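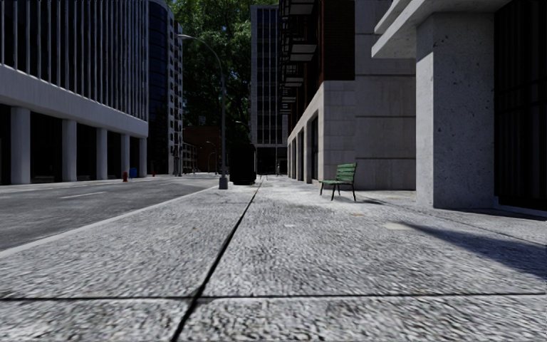
*Simulator view, city sidewalk route. Image: Trarkum sidewalk robot group.*

**Controller comparison: Hailu against Zarmont on the sidewalk route**

Bezawit Birhane and Birger Sjöberg spent most of September running our two candidate path controllers on the simulated sidewalk route. Both take the same input: one forward camera, a depth estimate derived from it, and wheel odometry. Both output a linear velocity and a yaw rate. Everything upstream of the controller was held fixed, including the detector weights and the goal point at the far end of the block.

Hailu is a sampling controller. It rolls out a set of candidate arcs at every control step, scores each against a local cost map, and sends the first command of the cheapest one. Zarmont is a tracking controller with a separate replanner. It follows a reference line and asks for a new line only when the clearance check fails. The version tested is the one Tatsuya Furukawa ported from the indoor cart, with new acceleration limits and no other changes.

The block is a plain one. The curb and road are on the left, building fronts are on the right, and the paving between them is wide. What makes it useful is the placement of the obstacles. A street lamp stands near the curb, with a dark boxy object just beyond its base and directly in the line of travel. Farther over, on the right half of the sidewalk, is a green bench set at a slight angle. A robot that gives the box generous clearance on the right has to start thinking about the bench soon afterward.

Each controller ran the block 50 times from randomized start offsets and headings. A run counted as clean if the robot reached the goal with no contact, no wheel over the curb line, and no stop longer than the timeout. Hailu had 36 clean runs. Zarmont's total is being withheld until the next issue: a logging fault dropped the contact flag on part of the batch, and those runs are being repeated. The remarks on Zarmont below come from trajectory plots and should be read as provisional.

**Hailu.** Most of the failed runs were timeouts. The sampler found low-cost arcs on both sides of the box and switched between them on successive steps, so the robot slowed, wagged, and stopped short. Raising the penalty on changes in yaw rate reduced this in a short follow-up, at the price of a later first turn. Mekdes Mersha has suggested carrying the previous best arc forward as a seed, and that will be tried before any more weight tuning.

**Zarmont.** The paths are smoother and there is very little wagging. The weak point is the replan trigger. With the indoor clearance value the new line arrives late, and the robot makes a sharp correction to the right that points it at the bench. It then replans a second time. The plots show the two corrections clearly as a pair of spikes in yaw rate. A larger clearance value is the obvious first change, though it will also produce needless replans beside the building pillar on the right.

**Shadows.** The long shadow from the building corner caused more trouble than either obstacle. The depth estimate bends slightly at the shadow edge, and the cost map turns that bend into a low ridge. Hailu treats the ridge as expensive ground and drifts left. Zarmont ignores it until it crosses the clearance threshold, then replans around nothing. Chaltu Ayele reran a handful of starts with ground-truth depth from the simulator and the ridge went away for both, so the fault is in perception. The dark joint lines in the paving had no measurable effect.

**Timing.** Both controllers fit the control period on the Cistero board. Hailu was set to 90 arcs per step for all reported runs. Going higher gave slightly better paths near the lamp but left too little margin for the detector, which shares the same processor.

One caution on the pavement texture. It is coarse and speckled close to the robot and smooths out with distance, and the depth model may be using that change as a cue. A second texture set is being prepared so that we can check.

Run configurations and plots are in the shared results folder under ticket 2031. The repeated Zarmont batch starts Tuesday. Anyone who wants a start pose added should send it to Birger before then, with heading in degrees and the offset measured from the center joint.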